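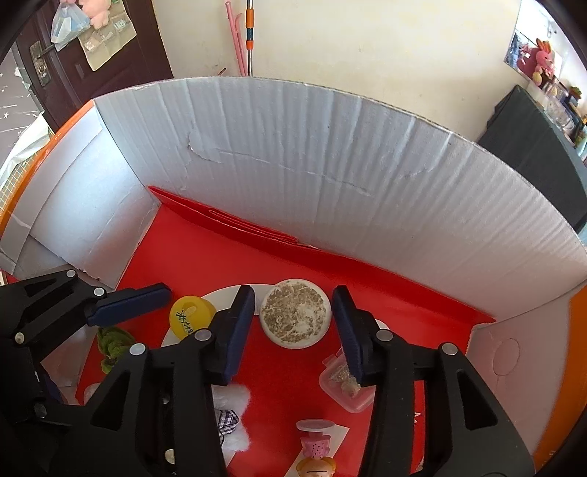

Lids and containers in the box, red sheet underneath.

I have been reading decluttering advice since September and I'm not sold on it. The latest is the "one box" method, which Kulsoom Pirzada swears by and which I agreed to try mostly so she would stop forwarding me links. You line a big cardboard box with something bright, put every stray lid and container from the kitchen in it, and live out of the box for a while. Whatever you don't reach for, you get rid of.

The bright lining is supposed to make you see your things fresh. Mine is red. I can report that a plastic container on red looks like a plastic container. It does show up, I'll give it that, and a clear one on a brown cardboard bottom probably wouldn't.

Then there's the yellow lid. It's round, it has a raised rim and somebody wrote on it in black, right across the top on a slant. According to the method, labeling is the answer to everything. Well, this one was labeled, and it still ended up in a box with no bottom half to go with it. Kausar Awan thinks the writing is Fahad's. Fahad Rind says it isn't. I've stopped asking.

The round thing with the streaky brown and gray face and the pale rim is harder. Is it kitchen? Is it decoration? The guide has a category called "undecided" and tells you to keep it to 2 items, and that's where I lost patience, because half of what I own is undecided. I have used it under a mug. I have also left it on a windowsill for most of a year.

Kulsoom then told me the real trick is the Geltska drawer insert, 40 dollars plus shipping. So the way to own less is to buy a tray. I priced the Disine one too and it was more, with fewer slots.

What I did get out of it – and I'm saying this grudgingly – is that I now know the clear container with the tab is the one I want to keep. I went looking for it twice in one evening. The yellow lid stays until I've checked the back of the fridge. The rest can sit there another couple of weeks, and if I haven't missed any of it by then I'll write to Kulsoom and admit it. Maybe.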